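Progress Report to the Gruneck Fund
Project: Teaching Two-Armed Robots by Remote Control for Small Packing Operations
Reporting period: April to present
Submitted 21st November by Chidubem Akinola, Project Lead

Summary

The project remains on schedule against the second-year work plan. During the reporting period the team completed the setup of the remote-control station, trained the first group of operators, and began collecting demonstrations for the cord transfer task. One work item, the comparison of operator interfaces, has been moved to the next period for the reasons given below.

Background to the current work

The Fund will recall that the first year was devoted to tasks with rigid parts, such as placing lids and sorting plastic housings. The review panel recommended that the second year address items that bend and tangle. After discussion with our packing partner, Bortolotti, we selected power cords. Cords are packed by hand at Bortolotti in large numbers, and the work is repetitive. They are also difficult for a robot, as a cord seldom lies the same way twice and one plug will often catch on the loop of another.

Each demonstration is performed by a trained operator who guides both arms by remote control. The positions of the arms, the opening of the grippers and the camera views are recorded together. The recordings are then used to train the control software, named Curo, to carry out the task without an operator.

Work completed

The station was installed in the Getow building and passed its safety inspection in the first month of the period. Reijo Kinnunen, who is responsible for operator training, prepared a written guide and a practice course. Operators must complete 20 supervised demonstrations before their recordings are accepted into the main collection.

The task uses two open cardboard boxes placed side by side within reach of both arms. Cords are moved from one box to the other, one at a time. The operator is instructed to approach from above, close the gripper on the body of the coil, and lift slowly enough that a neighboring cord can drop free.

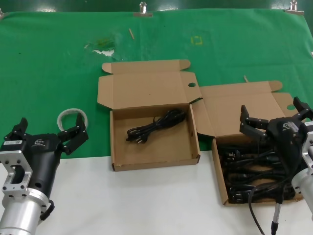
Full boxes have proved the most demanding condition. When many cords are packed together, an operator may lift two or three at once, and the guide now sets out how to respond. The second arm may be used to hold back the remaining cords, or the load may be lowered and the grip taken again. Both responses are kept in the collection, as the software must learn how to recover from a poor grip. Demonstrations in which a cord falls outside the boxes are stored separately and labeled as incomplete.

The target for this stage is 3000 accepted demonstrations. Acceptance in the most recent monthly review stood at 81 percent, which is satisfactory at this point in the work. Most rejected recordings involved long pauses while the operator decided where to grasp. Mr. Kinnunen has since added a short session on planning the grasp before the recording is started.

Difficulties encountered

Operators reported fatigue in the wrist and shoulder during longer sessions. Session length was reduced in response, and rest breaks are now scheduled. This change lowered daily output and is the main reason the interface comparison was postponed.

A second difficulty concerns the sense of touch. Operators cannot feel the pull of a snagged cord through the present controls and must judge it by sight. A request for improved hand controls is included in the attached budget note. No additional funds are sought, as the cost can be met from savings in the travel line.

Plans for the next period

The team will complete the cord collection and carry out the first trials of Curo without an operator. The trial plan calls for 100 attempts, with boxes filled to different levels, and results will be reported by fill level. The interface comparison will begin once the trials are finished. A visit to Bortolotti is also planned, so that its packing staff may comment on the order and handling of the cords.

Questions concerning this report may be addressed to Chidubem Akinola at the project office.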